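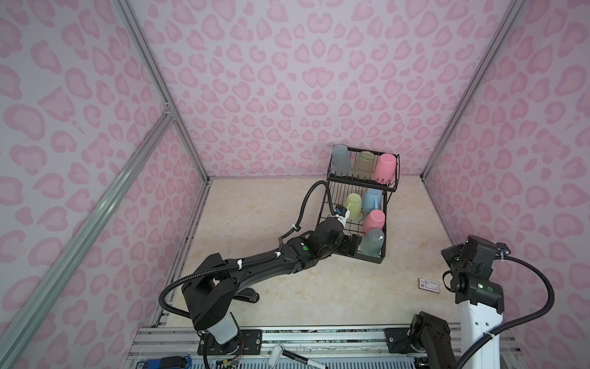
A dish rack is a cupboard for people who have given up, a reader wrote to us in September, and would we please stop running articles about them. The owner of Urier, the housewares store on the main street in Plirkton, asked to hear the letter twice.

"I mean, yes," she said. "But that's most of my customers. I'd hate for them to find out it's a problem."

She has sold 2,239 dish racks, a number she knows from the inventory software and brings up more readily than you might expect. We talked at the back of the store, between the sink strainers and a shelf of soap dispensers that she described as a mistake. She had tea in a plastic cup. She is a great defender of the plastic cup.

"People come in and they want glass, they want stoneware, they want the thing with the thumbprint in it. Then they have two kids, or one roommate, and they're back for pastel plastic. Pale blue, pale green, pink. I can tell how a household is going from the cups."

The trouble with plastic, she concedes, is drying it. A plastic cup comes out of the dishwasher with a puddle in its base and comes off the rack more or less as it went on. Her position on this is firm. Cups go upside down, on the upper tier, in a row, and they stay there until somebody needs one.

"Do not towel them. You'll get lint. You'll drink the lint."

And the lower tier?

"The lower tier is for plates. It has the wavy wires, the wires are for plates, the whole thing was drawn up by someone thinking about plates." She drank some tea. "Everybody puts mugs in it. I put mugs in it. They lean over like they're waiting for a bus." 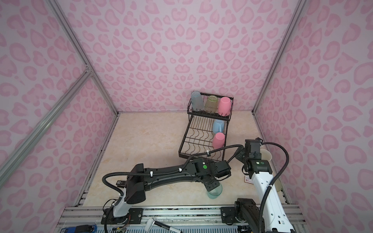
Upper tier: light blue, yellow-green, pink. Lower tier: a light blue mug, and a pink cup on its side.

The cup on its side is a sore point. She regards it as the commonest error in home drying, ahead of stacking wet cups inside each other, which she calls "making soup." A cup lying down keeps a spoonful of water along its wall for as long as you let it. Most people, she says, know this perfectly well and do it anyway at ten at night.

Her own rack at home is a Kaven, two tiers, bought at the employee discount from herself. It replaced a bamboo one that she will discuss only in general terms. ("It grew something.") She likes black wire, partly for the look and partly for what it fails to show. White wire shows tea. Chrome shows everything, including you, bending over it in your bathrobe.

I asked whether two tiers were really necessary for one person.

"For one person you need a hook," she said. "But one person owns six cups and uses all of them before washing any. So, two tiers."

The store supplied racks to the Kapoor apartments when they opened, 378 units, one rack on every counter. It remains the largest order she has had and she speaks of it the way other people speak of a wedding. The building manager wanted the single-tier model to save money. She drove over with one of each and a bag of cups and loaded them on the counter in front of him. The single-tier filled up. She kept going, she says, well past the point where he had agreed.

Not everyone in the building was grateful. One tenant returned the rack to the store in person, with a note saying it took up the space where the toaster should be. She thought that was fair and sold him a smaller toaster.

We got onto backgrounds somehow. She has views on what should be behind a rack, and beige tile isn't on the list. Beige marble under it, fine, water spots vanish on beige marble. But on the wall she'd take pattern over plain any day, and she has no quarrel with pink leopard spots on lavender. "You're going to stand there looking at it every night of your life. It might as well be looking back."

Does she ever put the cups away?

"Away where?"

In a cupboard, I suggested.

She thought about the cupboard for a while. It has the good glasses in it, and a fondue set, and a bag of other bags. A customer came in wanting a sink strainer, and she went off to ask him what size his drain was. He didn't know. They never do, she told me when she got back, and then they buy the 2-inch one and come back Saturday.

Urier is open every day except Monday. The soap dispensers are half price.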